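Every small wagon deserves a second life, and I'll argue that with anyone who has a driveway. Raed Qudah drove his old Hendricks panel van to our December meet, all 26 horsepower of it, and it drew a bigger crowd than anything with a wing.

It weighs 751 kilos. You can park it in a hallway! Raed rebuilt the carburetor on his kitchen counter, found two good door skins through a seller in Ivitz, and left the faded bakery lettering on the side exactly where it was. I love that he left it.

My trouble with so many restorations is the paint. People spend 3436 dollars on a mirror finish and then they're afraid of rain, gravel, kids and sandwiches. A van like this was built to carry flour (and probably a dog), and it should go on carrying things.
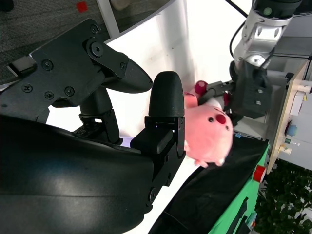
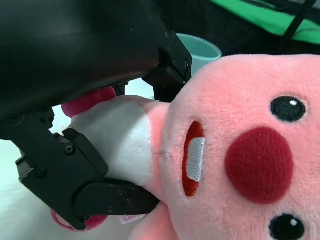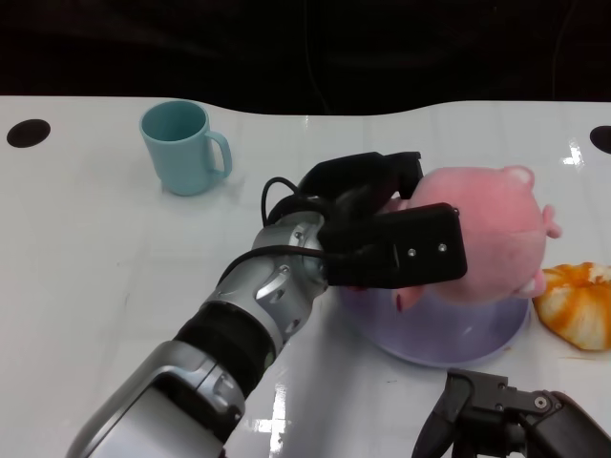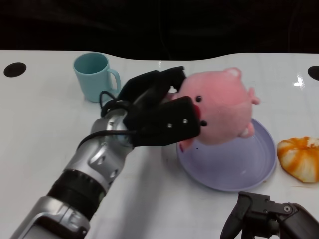

So drive them. Drive them to the hardware store, up the Mostura road in second gear with a line of patient people behind you, and let strangers ask their questions at the gas pump. Raed has already loaded his with firewood twice this spring, and the rear springs are holding up beautifully.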